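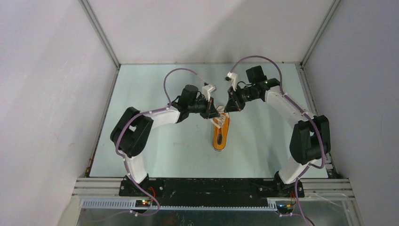

Getting hair and gunk out of a brush?
Asked 2012-09-24 by Kasero

My brush has one strip of bristles down the middle and the fuzz packs in at the bottom where my fingers won't fit. I tried running it under the tap and that just made it a soggy mess. Do I soak it or buy a new one?

3 answers

Flerkside
Don't toss it! I drag the end of a comb down between the bristles first, dry, and most of it lifts out in one ugly mat. Then warm water and a squirt of dish soap for about 4 minutes, swish, rinse, and lay it bristles down on a towel overnight. Mine has lasted since last October this way (and I have two shedding dogs).

Sultgate
old toothbrush

Ramanauskas
Seconding the comb, but go easy on soaking if the handle is wood. Mine split.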